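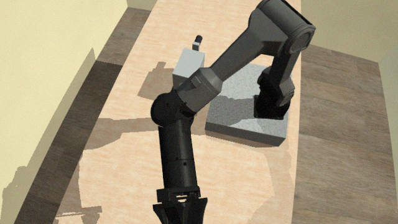
Robotic arm on a long wooden table.

Contents cover for sheds, garages and kitchens: quick tips

We use cookies to remember your settings and count visits. By carrying on you agree to this. Accept / Manage

May 1, 2018

Renewal letters coming through again so I've pulled the old notes together. Home contents stuff, mostly tools and kitchen kit. Not advice, I don't sell the stuff, read your own wording.

Make the list first

Before you ring anyone. One sheet per room. What it is, make, model, serial number, what you'd pay for it new today. Not what you paid. Most policies are new for old now but check, some of the cheap ones still knock off for wear on clothes and linen.

Start with the kitchen, people always guess low there. Pans, knives, mixer, the good casserole, everything in the freezer. Mine came to £782 just for what lives on the worktop and in the two drawers under it. I'd have said half.

Then the shed. Then the loft if you can face it.

Drawers: open, photo, shut, next one. Don't tidy up first. Takes no time at all.

Serial numbers. On drills it's usually on the plate under the handle, on a mixer turn it over, on a washing machine look inside the door rim. Fridge, inside wall, low down behind the salad drawer. Dishwasher, edge of the door. If the plate's worn, rub a soft pencil over thin paper laid on top and you can often get it.

Where to keep it

Not in the house only. Email it to yourself and to one other person. Mine goes to my sister in law and hers comes to me. A copy on a stick in the desk is no good if the desk goes.

Receipts fade. The shiny till ones go blank in a year or two, quicker on a windowsill. Photograph them the day you buy. Card statements will do for a lot of insurers if the receipt has gone, and so will the handbook with the number filled in, so keep the handbooks. Big envelope, back of the airing cupboard door. Not the shed.

Sheds and garages

This is where folk come unstuck. Lots of policies have a seperate limit for outbuildings and it is often well below the main sum. Mine is £2,000 for the lot, mower and bikes included. Add up yours before you decide the table saw lives out there.

Things to look for in the wording:

- "outbuildings" and whether a garage joined on to the house counts as one
- what kind of lock. Some say "locked", some name the type
- theft only if there's forced entry. So the hasp matters. Coach bolts right through the door, big washers and the nuts inside. Screws you can get at from outside are useless
- tools used for work. Even now and again, even for a mate for cash. Ask. Get the answer in writing
- garden things left out overnight, pots, benches, the barbecue

Vimala Fernandes wrote in to say her policy had a line about garages opening on to a shared alley, page 7, small print. She'd had it four years and never seen it. Worth a read.

Mark your tools. Postcode and house number, engraved on metal, paint pen on plastic with clear varnish over the top. Two places, one obvious and one not. Bright paint on the handles as well. Ugly. Good.

Ladders indoors or chained up. Padlock low down out of sight of the road.

Water

Leaks are the dull one and the one you're most likely to have.

Find the stopcock. Turn it. Now, not when it's coming through the ceiling. If it's stiff, quarter turn back and forth with a drop of penetrating oil, don't force it. Once it's moving open it all the way then back a half turn so it doesn't sieze. Do it twice a year, I do clocks-change weekends. Tie a label on it.

Washing machine hoses: feel round both ends with a dry bit of kitchen roll. Any damp, change the washer. Any bulge or crazing, change the hose, couple of quid.

Under the sink, keep it clear enough to see the back. A sheet of newspaper on the cupboard floor will show a drip long before you smell it. Change the paper when you change the bin liners or whenever.

Bath sealant. Black bits that won't scrub off, cut it out and redo. Fill the bath first, then seal, leave the water in till it's cured. Wording often says they won't pay for damp that came on slowly, and failed sealant is just where they'll look.

Going away in February or any cold spell, read the unoccupied bit. Ours says heating left on low or the system drained down. Number of days varies a lot between firms. Mine's 21 in a row before they start to mind, others are more generous. Take a photo of the thermostat as you leave.

Kitchen

Chip pan, just don't. Blanket on the wall by the door, not over the hob where you'd have to reach across.

Accidental damage is normally an extra. Cracked hob from a dropped jar is the usual one. Price a new glass top for your model then look at the extra premium and the excess and do the sum. For us no. For Yavuz Bayram with three boys, yes, and he's used it.

Freezer food: some policies have it in, some not, some won't pay if the freezer's over a certain age. Stick the date you bought it on the side with a bit of tape. If it does pack up, photograph everything before you chuck it, lid open, labels showing.

If you have to claim

Stop it getting worse. Stopcock, tarpaulin, whatever. Keep the reciept for the tarp.
Pictures before you clear up. Wide one then close.
Don't throw anything out till they say so. Carpet can go outside under a sheet.
Police reference number if it's theft, same day.
Write down who you spoke to and when. Back of the policy folder is fine.
Ask for the excess figure again. There's sometimes a bigger one for water.

Renewal

Don't let it roll over. Get three quotes with the same sums and the same excess or you're comparing nothing. Ring your own lot last with the best one in your hand.

Single item limit. Anything over it needs naming. Bikes, sewing machines, a decent mitre saw, that coffee machine you got for Christmas. Look it up and go down your list with a highlighter.

Bought anything big since last time? Add it. Sold anything? Take it off.

Charito Saludo asks if you have to list every spoon. No. "Cutlery, drawer, everyday" and a figure will do. Same with screws and fixings, one line, one number.

More on locks when I've got the new hasp on. Need longer bolts.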